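Room for One More Plug
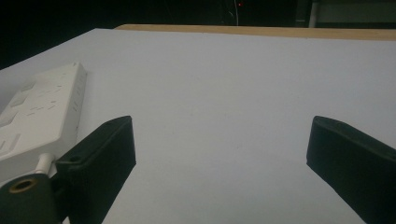
A white power strip with multi-standard sockets lies along one side of a pale tabletop.

When the Troltdale Library of Things opened its reading floor to outside workers, the staff expected questions about quiet hours and coffee. What they received, according to facilities manager Lensa Sisay, were questions about electricity. In its first March the floor recorded 63 written requests, and 40 of them concerned the number or position of outlets.

The building was designed for paper. Its original plan placed wall sockets at intervals suited to floor lamps and one photocopier. The tables were added later and stood well away from the walls, which left readers stretching cords across the aisles.

Ernő Takács, who was engaged to refit the floor, considered built-in sockets and decided against them. "A hole in a table is permanent," he says. "People change where they sit, and they change what they carry." He recommended power strips set directly on the work surface, in reach of a seated person and easy to lift away at closing time.

The choice of socket required more thought. Troltdale draws many visiting students, and their chargers arrive with flat pins, round pins and angled pins. A strip with multi-standard outlets accepts several of these without an adapter. The staff had been lending adapters from a drawer at the front desk – and replacing them at a cost of 400 dollars a year.

Pale tabletops were selected at the same time. Dwayne Tran, who oversees the evening shift, notes that small items left behind are easier to find on a light surface. Cords are also easier to follow back to their owners.

The arrangement carries rules. Strips may not be joined end to end, and heaters and kettles are not permitted. Each of the 12 tables is inspected monthly, and any strip with a cracked housing is withdrawn the same day.

Requests about outlets have since declined. The most recent entry in the book, left at 8 in the evening, asks for softer chairs.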